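《住户通讯》二月号　　社区事务栏

旧衣与床品回收安排调整及冬季衣物存放须知

Drindholm住宅合作社理事办公室

根据合作社与Hidness街区管理处达成的新一年度服务协议，本社旧衣与床品回收工作自本月起作如下调整。请各位住户仔细阅读，并转告同住家人及承租人。

一、调整背景

过去一年，本社回收点共登记旧衣、床单、被套、毛毯等纺织品1242件。数量较上一年度有所增加，其中冬季外套和填充类衣物的增幅尤为明显。此类物品体积大，占用空间多，原设于东侧门厅的回收柜在换季期间多次出现装满后仍有住户继续投放的情况，袋子堆放于走廊，影响通行，也不符合消防部门关于疏散通道的要求。

秋季住户大会上，多位住户就此提出意见。会后，住户服务主任Anneli Ruotsalainen女士与承运方Waaka运输服务社进行了三轮协商，最终确定将固定回收点迁移，并增加换季期间的清运次数。相关费用已列入本年度公共服务预算，不另向住户收取。

二、回收点位置与开放时间

新回收点设于C座底层原自行车维修间，由庭院一侧进入。原东侧门厅的回收柜已停止使用，请勿再将物品放置于该处。

回收点每日上午七时开放，晚间九时关闭。进门须使用住户门卡。门卡遗失或失效者，请在办公时间内到理事办公室补办，补办时需出示身份证件。

平时每月清运一次，二月至四月以及十月、十一月改为每月三次。清运当日上午，庭院北侧的临时停车位须保持空置，具体日期以各楼入口处张贴的通知为准。

三、可接收的物品

回收点接收清洁、干燥、可继续穿着或使用的成人及儿童衣物，包括外套、毛衣、衬衫、裤装、围巾、手套；床单、被套、枕套、床罩、薄毯；成双的鞋类，请将两只系在一起。

填充类外套，无论羽绒或合成纤维，均可接收，但须拉好拉链、清空口袋。上一季度分拣人员在外套口袋中发现过钥匙、药片和一张尚未过期的月票，除月票已归还失主外，其余物品因无法确认归属，现仍存放于理事办公室，可前往认领。

破损但面料完整的棉质床品，请单独装袋，并在袋外写明“擦布用料”。此类物品将由Waaka运输服务社转交至下游工坊处理。

四、不予接收的物品

枕芯、床垫、床垫保护垫、地毯及地毯边料；受潮、发霉或沾有油漆、机油的纺织品；电热毯及其他带有电线的床品；单只鞋；玩具及箱包。

大件床垫的处理仍按原规定办理，即提前向Hidness街区管理处预约上门清运，预约电话见各楼公告栏。擅自将床垫置于庭院者，清运费用由责任住户承担。

五、冬季衣物的清洗与存放

应部分住户要求，本期一并刊登洗衣房管理员Vasanthi Kanagaratnam女士整理的存放建议，供参考。

换季收纳之前，衣物应先行清洗。汗渍和皮脂在存放数月后会氧化变黄，届时较难去除，亦容易招致蛀虫。填充类外套宜使用大容量滚筒洗衣机，选择轻柔程序，水温不超过三十度，洗涤剂用量减半，并加漂洗一遍。本社洗衣房三号机与四号机容量较大，适合此类衣物，请勿在一号机和二号机内洗涤填充外套。

烘干时使用低温程序，中途取出两到三次，用手将结块的填充物拍散。自烘干机取出后，建议在室内平铺一夜再行折叠。床面、餐桌面均可用于平铺，但应避开暖气片正上方。

关于真空压缩袋，Kanagaratnam女士的意见是，合成纤维填充物短期压缩影响不大，羽绒制品则不宜长期压缩，否则蓬松度难以恢复。可改用透气的棉布袋或旧枕套，置于衣柜上层。地下储藏室湿度偏高，不适合存放任何填充类衣物及床品。

床罩与厚被收纳前，应检查缝线处是否开裂。如有小处开线，可参加洗衣房隔壁活动室每月一次的缝补时段，针线由合作社提供，缝纫机须提前登记。二月的缝补时段由住户Tharushi Navaratnam女士主持，下午四时开始，名额21人，登记表置于活动室门口。

六、儿童冬装交换

儿童冬装交换活动今年继续举办，地点为活动室，由Perrine Ferrand女士负责。参加者可携带清洁完好的儿童外套、雪裤、靴子前来，按件换取，件数不设上限。活动结束后无人领取的衣物，统一送入回收点。

上一年度约有500件儿童衣物经此项活动转至其他家庭。Ferrand女士请各位家长注意，标有姓名的衣物在交换前应将名签拆除或涂去。靴子请注明实际尺码，鞋底所印尺码往往因磨损无法辨认。

七、Flirelix登记系统

自本月起，大批量投放（三袋以上）须事先在Flirelix住户平台登记，以便安排清运车辆。登录后进入“公共服务”栏目，选择“纺织品回收”，填写楼号、袋数及预计投放日期即可。不使用网络的住户，可在办公时间内前往理事办公室填写纸质表格，效力相同。

平台技术事宜由Trí Doãn先生负责。据其介绍，部分住户在旧版手机上无法显示日期选项，目前可改用电脑登录，修复工作预计于下月完成。

八、意见反馈

对上述安排有意见或建议者，请以书面形式投入理事办公室门外信箱，并注明楼号与姓名。理事会将在下次例会上集中讨论，答复刊登于下一期通讯。匿名来信予以存档，不作单独答复。

原定于本期刊登的地下车库照明改造说明，因施工方案尚待核定，顺延至下期。 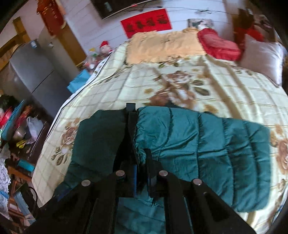
铺放于花卉图案床罩上的蓝绿色绗缝填充外套。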